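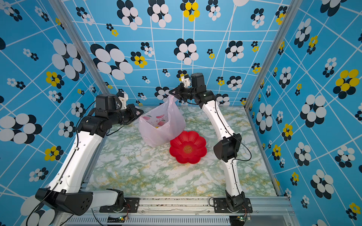 Venthorpe, May

Fruit bag or fruit bowl? And what to do with the bags afterwards

Posted by Rekha Solanki in Kitchen and Pantry

The fruit shop near me packs everything in those thin see-through bags with handles, the pinkish-white sort with peaches and green leaves printed on the front. You get the peach bag whatever you buy. Mine usually has lemons or bananas in it.

I have a red bowl shaped like a flower, with eight rounded petals round the rim. It is shallow and it lives on the table, which has a marble pattern. For a long time I put the bag down beside the bowl and left it there for days, and the fruit at the bottom went soft before I got to it. Now I'm trying to empty the bag as soon as I get home, but I have three problems.

First, the bag collapses on itself when I reach in. I end up tipping it and something rolls onto the floor. Second, the bowl doesn't hold much. If I pile it up, the top pieces slide off between the petals. Third, I have a drawer full of these bags now and I don't know if they are worth keeping. The council site says no soft plastics in the kerbside bin, and the nearest drop-off is in Wike, a 22 minute drive.

I'd like to keep using the bowl. It was my aunt's and I like the colour. Any suggestions for the bag part especially?

14 people found this useful

Natnael Gidey

I worked in a greengrocer's for a few years and unpacked a lot of bags like that.

Put the bag on the table right behind the bowl, so you are only moving the fruit a short distance. Take hold of one handle and lift that corner until the top comes open. Don't lift the whole bag off the table, as the weight drops to one end and that is when things roll. Keep the bottom sitting flat and reach in with your other hand. If both handles are tied, undo the knot first. Tearing the side is quicker but then you can't use the bag again.

Take the fruit out one piece at a time and look at it as you go. Anything with a bruise or a split goes in the fridge or gets eaten that day. One bad lemon will spread mould to the ones touching it. Wash berries and grapes only when you are about to eat them. Lemons and oranges can be rinsed earlier if you dry them properly.

On the bowl, a shallow one is better for fruit than a deep one, so I wouldn't replace it. Keep it to a single layer. Put the big round pieces in the middle and let the small ones sit towards the petals. Whatever doesn't fit goes in the crisper. Lemons last a lot longer in there anyway, a few weeks at least, and you can top up the bowl from the fridge.

Bananas should be kept apart from the rest if you can manage it. They ripen everything near them. I hang mine on a hook under the cupboard.

If the bowl slides on the table, put a folded tea towel or a square of that rubbery drawer liner under it.

Mwanahawa Owino

Just buy a bigger bowl. Stumar had some for 16 dollars last time I was in.

Ignacio Villanueva

I agree with most of what Natnael said, but I would leave the bananas in with hard peaches or avocados if you want those ready sooner. Move them out once the peaches give a little near the stem.

For the bags, sort the drawer first. Any with holes or sticky patches can go in the soft plastics pile. Flatten the good ones on the table, fold them lengthwise into a strip, then fold the strip up from the bottom and tuck the handles in. They end up the size of a tea bag box and stand on their edge in a small container. I keep one container's worth and no more. When it is full, the extras go to the drop-off.

Uses for thin ones: lining the bathroom bin, wet bathers, shoes in a suitcase, potato peelings on the way to the compost (tip them out, the bag doesn't go in). I wouldn't store bread in them or freeze meat in them. They are too thin and they aren't sealed.

You could also take a few back to the fruit shop and fill them again. I do this at mine on a Monday when it's quiet and they have never minded. Make sure they are clean and dry before you put them away, or the whole drawer smells.

Rekha Solanki

Thanks all. I tried holding up one handle tonight and it was much easier. Single layer in the bowl, the rest in the crisper. Mwanahawa, I did think about it, but I'm keeping this one. I'll do the drawer on the weekend.

Viewed 1,198 times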